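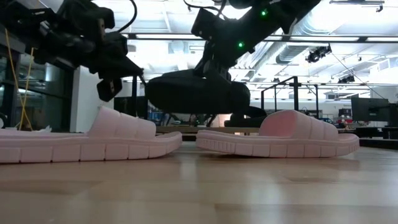 Two arms and one pair of pink slides, toes facing each other.

Print this thread | E-mail this thread

orkik_lab wrote:
We collect demonstrations for a shoe task: take slides from the table, put them in pairs on a rack. The target is 2,000 episodes by June. My question is how much the starting position should vary. I now let the operator drop the shoes as he likes, and 80 of the first 90 episodes begin almost the same.

Morfudd Bowen wrote:
People are lazy with random. Print a list of start poses and follow it. We did this in Gruvville and the policy stopped failing on turned shoes.

bcasado wrote:
I disagree a little. With a list you get a grid, and the model learns the grid. Better to change the operator after each hour – every person drops shoes in a different way.
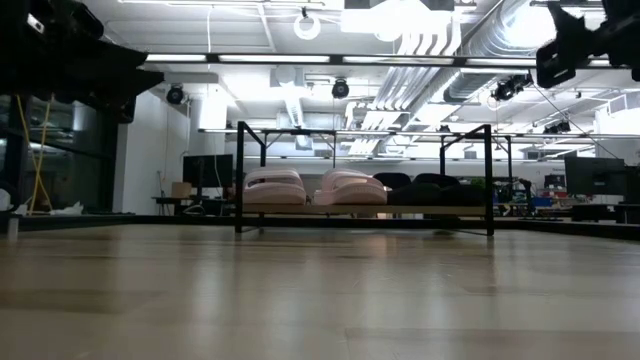 Pink and black slides on the same board.

drunov wrote:
Do you keep the episodes where a shoe falls and the operator picks it up again?

orkik_lab wrote:
We keep them if the recovery is clean, and we mark them with a separate label so they can be removed later.

Morfudd Bowen wrote:
Bonifacio, a grid is still better than 80 copies of one start. But I agree that 2 operators is the minimum.

bcasado wrote:
Fine, list and operators together. I still would not mix the colors before one color works.

orkik_lab wrote:
For the colors I will not wait. I will write again when the list is tested.

Contact | Copyright Sönmez Robotics Board | Back to top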